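Category: Equity Research > Checklists > Industrials
7 min read

Pre-Purchase Inspection Checklist: Diversified Industrial Shares
Worked through on Gununier, with comments

Revision dated 4 July 2021. The checklist is completed before any new position in a multi-segment industrial company is opened. Each item is marked PASS, HOLD or FAIL. A single FAIL in Section A or B stops the purchase. Two HOLD marks in the same section send the file back for another quarter.

Company inspected: Gununier (industrial controls, pumps, building products)
Comparison companies: Saha, Trarnach
Source documents: last annual report, last two quarterly reports, proxy statement, debt schedule

SECTION A. BALANCE SHEET

A1. Net debt reconciled to the notes, including leases.
PASS. Reported net debt is $1,654 million. Leases are included in that figure, which Saha does not do. Add Saha's leases back before comparing the two.

A2. No single debt maturity larger than one year of free cash flow.
PASS. The largest note is $300 million. Free cash flow covers it.

A3. Pension deficit stated and discount rate checked.
HOLD. The discount rate was raised from the prior year. The increase is within the normal range, but the sensitivity table has been dropped from the notes. Request it from investor relations.

A4. Goodwill tested at segment level.
PASS. Building products has the thinnest headroom. Recheck if segment margin falls again.

A5. Credit line covenants read in full.
PASS. Leverage covenant steps down next May. Current leverage is under the lower limit.

SECTION B. CASH AND EARNINGS QUALITY

B1. Operating cash flow at or above net income over three years.
PASS.

B2. Adjusted earnings reconciled line by line to reported earnings.
HOLD. Restructuring charges have been excluded every year for five years. Treat as an operating cost and rerun the multiple. On that basis the discount to Trarnach narrows but does not close.

B3. Receivables growing no faster than sales.
PASS. Days sales outstanding unchanged. No use of factoring disclosed.

B4. Inventory reviewed by segment.
PASS. Pumps inventory is up. Management attributes this to longer supplier lead times. Order backlog supports the explanation for now.

B5. Capital spending compared with depreciation.
PASS. Spending has run slightly above depreciation. The Costport plant accounts for $113 million of the current program. Confirm in the next quarterly report that the Costport budget has not moved.

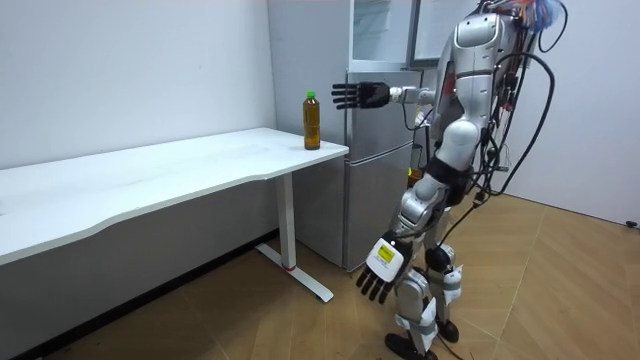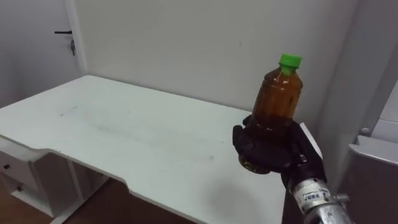
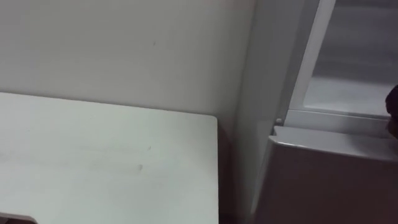
Top to bottom: robot with one arm raised toward a bottle; green-capped bottle held in a dark robot hand; white tabletop beside a white and gray cabinet.

SECTION C. SEGMENTS

C1. Each segment valued separately on its own peer group.
PASS. Controls carries most of the value. Do not apply the controls multiple to pumps. The two have similar growth this year, but pumps is more exposed to the energy cycle and has had negative organic growth in two of the last six years.

C2. Organic growth separated from acquisitions and currency.
PASS. The quarterly report gives all three. Trarnach gives currency and acquisitions as one number, so its organic rate is an estimate.

C3. Customer concentration.
PASS. No customer above the disclosure threshold.

C4. Aftermarket and service share of sales.
PASS. Service is 39 percent of pumps sales. No equivalent figure is published for controls. Leave blank. Do not fill in with an industry average.

C5. Corporate costs deducted in the sum of the parts.
PASS. Frequently missed. Unallocated costs were capitalized at the group multiple.

SECTION D. MANAGEMENT AND GOVERNANCE

D1. Bonus targets include a return measure as well as a growth measure.
HOLD. Targets are earnings per share and sales only. Buybacks count toward the earnings target. Saha adjusts for share count.

D2. Insider transactions for the last twelve months.
PASS. Small sales under preset plans. No open-market purchases.

D3. Auditor unchanged, or change explained.
PASS.

D4. Acquisition record compared with targets given at announcement.
PASS. Two of the last three deals met the stated return by year three. The third was written down in part.

SECTION E. PRICE

E1. Enterprise value to free cash flow below the five-year average.
PASS, by a small margin. The result depends on the treatment of restructuring in B2. With those charges deducted the shares trade at the average.

E2. Dividend covered at least twice by free cash flow.
PASS.

E3. Downside case run with a recession in the largest segment.
PASS. Dividend remains covered. Leverage rises to just under the covenant limit in A5. The case assumes buybacks are suspended in the first quarter of the downturn.

E4. Position size set before the order is placed.
Open. Half position at most while A3 is unresolved.

RESULT

Fail marks: none
Hold marks: A3, B2, D1 (one per section)
Status: cleared for a half position

Follow-up items: pension sensitivity table; Costport spending against budget; building products margin. Recheck Section B after the next quarterly report and Section D after the next proxy statement.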